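Sovside shelving with red storage bins

Product group: Workshop storage
Made by: Trelatport

Sovside is a framed shelving unit for small parts, fixings and consumables. Bins sit in rows on several levels and lift out from the front, so they can be carried to the bench and put back without tools. Units can stand alone or side by side along a wall.

Load per shelf: 50 kg, evenly spread
Overall depth: 57 cm
Frame: grey
Bins: red, sold separately in packs of 100 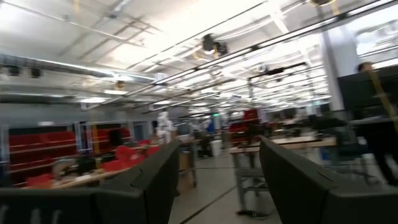
Shelf heights are set during assembly and can be changed later – empty the level first. Fix the frame to the wall where the floor is uneven. Bins from the older Kos range fit the same shelves, but their label holders do not.

Label holders, dividers and spare shelves are listed under Accessories. For layout drawings or part orders, contact Piyumi Mollah in the storage department and quote the unit name and shelf depth.

Page revised 9 September 2024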